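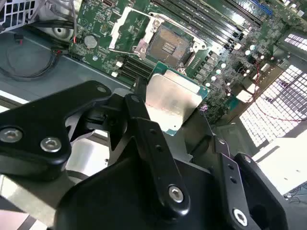

Ansel Haddad asked at the midterm review whether students should be placing processors by arm at all when the memory and cabling tasks are still open. Processor placement stays in scope. It has the tightest tolerance of the tasks in the Skulatlow project, and the remaining tasks reuse its alignment routine.

Work completed

The placement sequence is now split into approach, rotation match and release. Students write and test each stage separately. Two teams of 2 share the arm and trade log sheets at 4:00 p.m. Amos Ruiz-Ortega rewrote the rotation step so that the target angle is set from the socket and no longer from the chassis wall. 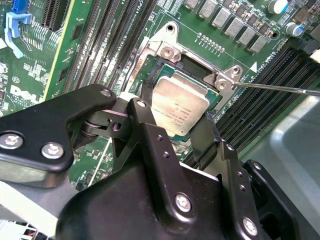
Open items

Wrist camera glare off the heat spreader still upsets corner detection. Anika Strickland is testing a lower exposure setting. Release height is set by hand for each board. Spending on replacement parts stands at $792, of which $400 went to used boards.
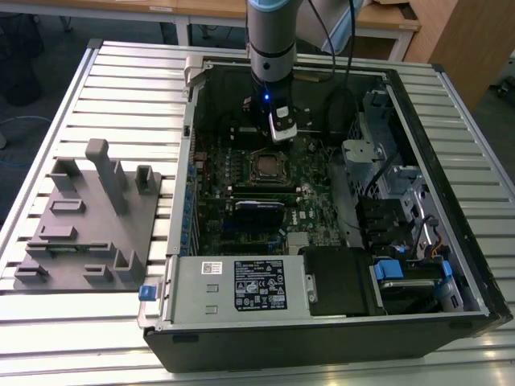
Nunddale Student Robotics Club, Assembly Group

Plans through August: finish the release height routine, then begin work on the memory modules. Ezekiel Oyelaran will draft the fixture drawings. We request that the unspent parts money be carried into the next period.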